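Skanisska 无线手柄 充电底座套装

产品编号:1935
适用平台:电脑、电视盒子、主流游戏主机(见下方兼容说明)
颜色:石墨灰、雾白

Skanisska 是 Torkitz 今年主推的中端无线手柄,随套装附送充电底座和 2.4G 接收器。外形沿用上一代的非对称摇杆布局,握把加长了 8 毫米,背面换成细颗粒防滑纹理。手掌较大的玩家长时间使用时,小指不会再悬空。

摇杆采用霍尔感应结构,没有传统碳膜的接触磨损。出厂时死区设为零,如果个别老游戏里出现视角轻微漂移,可以在配套软件 Sastberg 中手动调大。扳机键分长短两档行程,用背面的拨片切换,射击游戏建议短行程,赛车游戏建议长行程。

续航方面,关闭灯光和震动时单次充电可用 40 小时,全部打开时为 13 小时。放回底座即开始充电,底座指示灯由橙色转为白色表示已充满。底座本身不含电池,需要一直接着电源。

客厅使用

接收器可以插在底座背面,也可以直接插在主机上。底座放在茶几或餐桌上时,距离主机不要超过 8 米,中间尽量避开路由器和金属柜体。底座底面有硅胶垫,放在桌布上也可以使用,桌布较滑时请把线材留出余量。

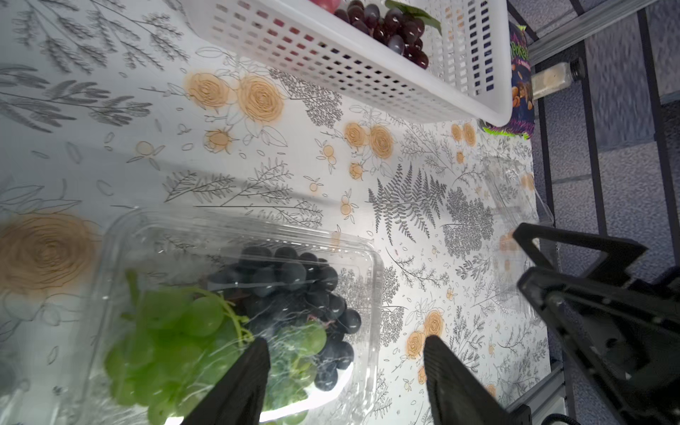
桌面一角:水果和零食

按键表面有疏油涂层,沾上零食油渍后用微湿的软布擦拭即可。请勿使用酒精或含氨清洁剂,涂层会发白。摇杆缝隙里的碎屑用软毛刷清理,不要用压缩气罐近距离直吹。

兼容说明

电脑:通过接收器或数据线连接,即插即用。蓝牙模式下不支持扳机震动。
电视盒子:蓝牙连接,部分机型需要在系统设置里手动打开手柄支持。
主机:需用接收器连接,体感功能视游戏而定。
手机:蓝牙连接,手机支架需另购,型号为 Beaudoin 夹式支架。

连接方式

长按主页键三秒开机。切换到 2.4G 模式后手柄会自动寻找接收器,蓝牙模式需同时按住主页键和配对键,直到指示灯快闪。手柄可以记住一台蓝牙设备和一个接收器,两者之间用背面开关切换。如果连接后按键错位,多半是平台模式选错了,关机后按住 X 键再开机即可切回电脑模式。

固件更新

更新必须用数据线连接电脑,在 Sastberg 软件内完成。过程中请不要拔线。7 月之前生产的批次第一次更新后需要重新校准摇杆,软件会自动弹出校准页面,按提示把两个摇杆各转几圈即可。

包装内容

手柄 1 个,充电底座 1 个,2.4G 接收器 1 个,USB-C 数据线 1 根,说明书 1 份。电源适配器不在包装内,可使用普通手机充电头。

保修与退换

手柄保修两年,底座和数据线保修一年。摇杆和按键的正常使用故障在保修范围内,摔落、进液和自行拆机除外。申请保修时请提供订单号和手柄背面的序列号。

常见问题

能不能边充边玩?
可以,用数据线连接即可。放在底座上时手柄会自动关机。

两个手柄可以共用一个接收器吗?
不可以,每个接收器只对应一个手柄。

底座可以单独购买吗?
可以,请在配件页选择石墨灰或雾白。旧款手柄的触点位置不同,不能使用新底座。

本页更新于1月7日,星期五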